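The Freezer Will Not Save Your Grocery Bill

By Mayu Ichikawa

Every October the same advice comes back. Cook on one day, freeze in flat bags, eat like a king until spring, and watch the money pile up. The people giving it have very tidy kitchens, and a good many of them have a course to sell.

I took one. It was run by a meal-planning company called Lullano, it cost $40, and it promised I would save $476 by the end of winter. I asked where the number came from. A customer service agent sent me a link to the page with the number on it. When I asked again, I was told it was "based on member experience," and after that my emails went unanswered.

Talha Shaikh has spent 12 years teaching home cooking classes in Inthorpe, and he laughed when I read him the figure. "Compared to what?" he said. "If you used to order takeout every night, sure. If you already cook beans and rice, you're going to save the price of a sandwich."

That question, compared to what, hardly ever gets asked. Batch cooking plans tend to assume a household that throws out half its vegetables and eats dinner from a box. They leave out the extra bags, the containers with lids that go missing, and the lasagna that sits under the peas until it tastes like the inside of an ice tray. Shaikh has his students write down what they throw away from the freezer as well as from the crisper. Most of them don't like the list.

Then there is the matter of wanting to eat it. I made nearly 50 portions in my first month, mostly chili and a lentil soup the course called "bright." I ate the chili. By the third week I was buying noodles on the way home and telling myself the soup would keep. 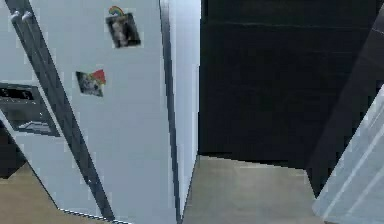 It did keep. Frozen food stays safe for a very long time at a steady zero degrees, and that fact gets used to sell a different claim, that it stays good. Potatoes turn grainy. Cream sauces split. Régis Picard, who ran a lunch counter for years before he retired, freezes stock, bread and butter, and won't be talked into anything else. "The rest is leftovers with a date on it," he told me.

I don't think he's completely right. A bag of cooked beans has rescued me on plenty of bad evenings, and Irfan Chaudhry, a night nurse with two kids, says his family would live on cereal without a stack of frozen curry. But he makes one thing, the thing they like, in a double batch, when he was going to cook it anyway. He didn't need a course for that, and he has no idea what it saves him.

Lullano has since sent me an offer for the spring program — salads, mostly. The soup is still in there.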